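Saturday, July 11, 2026
By Heike Meinecke

The long way round

Wing-yan Chow had slept in the lab at Satberg again, and she was grinning.

"It scored better when I let it fail," she said. "Look at the Chiang runs!"

I put down my coffee. For months we had trained the arms on perfect demonstrations only, 2235 of them, every fumble thrown away. In the spring she had slipped 218 fumbles back in, each with its recovery, and told no one but me.
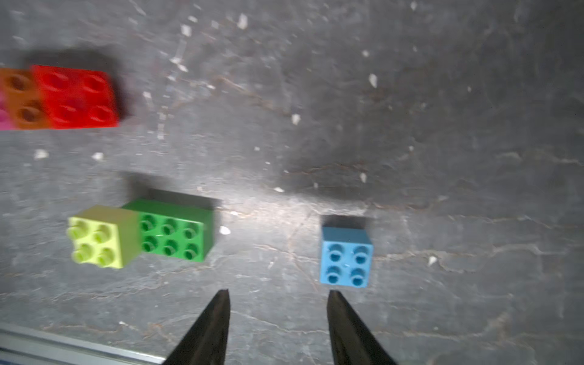 Wrist view, bricks spread out on the slab.

"One test proves nothing," I said, though my heart was going like mad.

"So we run it blind. You pick the start, I pick the weights, and Otside gets the sealed list." Otside were our rivals down the hill, and the only people stubborn enough to check us properly. 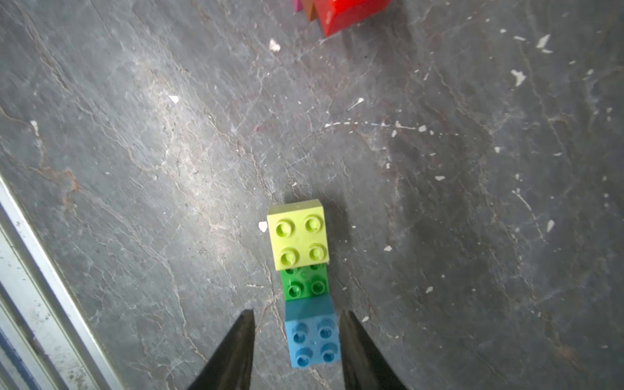

Wrist view, blue brick between the fingertips.

I loved watching from the wrist – you forget you have hands of your own. Wing-yan leaned so close to the screen that her breath fogged it.

"Don't help it," she whispered, as if I could.

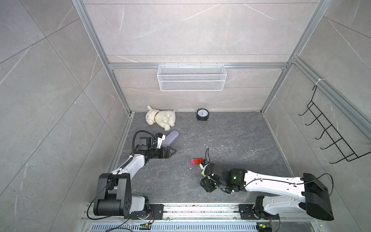 We did nearly 6 hours of that, then opened the envelope on the floor with our backs against the door. The fumble weights had won on every start I'd picked. Wing-yan laughed until she hiccuped, and I rang Clallby to ask for the cell until October.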